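## 4. Why people stop sharing their tables

I should say up front that I didn't set out to study tables. My first plan was a study of noise in shared offices, and I had a whole survey ready for it. Then the first batch of answers came back from the Rees building and people kept writing in the comment box about desks. Who sat where, who left a mug, who spread their papers over the line (there is no line, but everybody seems to know where it is). So I threw out half of the noise questions and started over.

### 4.1 Who answered

I ended up with 802 usable answers from two workplaces, Rees and Drerneck. Both have open floors with large shared tables, and both got rid of assigned seats in April of the year before the survey. Rees is the older company and its people skew older too. Drerneck has a lot of part-timers, and that matters later on, so keep it in mind when I get to the morning rush.

I also sat in on both sites myself, with a notebook and far too much coffee. These notes aren't data in the strict sense and I don't count them as such. They did help me word the follow-up questions, though, and a couple of my favorite findings started out as something I scribbled down while waiting for the elevator.

### 4.2 The invisible line

The biggest surprise for me was how strongly people feel about table space that was never given to them. I asked, "Do you have a part of the shared table you think of as yours?" and 73 percent said yes. At both companies the written policy says that no part of any table belongs to anyone! I reread the policy twice to be sure.

What people mean by "yours" varies a lot. For some it's the end near the window. For others it's an arm's length on either side of the chair, and it moves with them when they change seats. The older literature on territory mostly talks about fixed places, like a favorite chair at home, and I think that second kind has been undercounted. A moving territory is hard to see unless you ask about it directly.

Plain surfaces seem to make this harder. When a tabletop has a seam, a cable box or even a scratch down the middle, people use it as a border and mostly get along. When it's one broad, unmarked area (Figure 1), they have to work the border out for themselves, and they don't always come up with the same answer. Complaints about "spreading" were far more common from people at the unmarked tables, and this held at both sites.
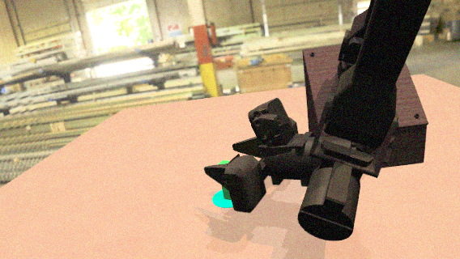
**Figure 1.** A broad, plain tabletop with no printed markings.

### 4.3 What people do about it

Mostly, they don't say anything. I gave people a list of things they might have done the last time a neighbor's stuff drifted over, and only 31 percent picked "asked them to move it." The rest moved their own things, moved themselves, or did what one person called "the slow push," where you nudge a folder back a little every time you reach for your pen. I laughed when I read that one, and then I caught myself doing it in the library the same week.

Moving seats turned out to be common at Drerneck and pretty rare at Rees. I first put this down to age, but once I split the answers by working hours the age gap mostly went away. Part-timers move. Full-timers dig in. My guess is that a person who's there for a few hours has less to defend, though the survey can't settle that, and I'd love for somebody to test it properly.

There was also a group I hadn't planned for, the people who put down markers. Notebooks, sweaters, a water bottle placed just so. They scored a little higher on the comfort questions than everybody else. They also drew more complaints from their neighbors, so I wouldn't rush to recommend the habit.

### 4.4 Trouble with the Gernia scale

I measured comfort with the Gernia scale, mainly so that my numbers could sit next to the ones from the Plimier study. I have mixed feelings about that choice now. The scale was written for private rooms, and a few of its items read very oddly to someone at a shared table. "I can close myself off when I need to" got a lot of question marks in the margin on the paper forms. I left the item in and ran everything again without it. The main pattern stayed put, but the gap between the two sites got smaller, and I report both versions in the appendix.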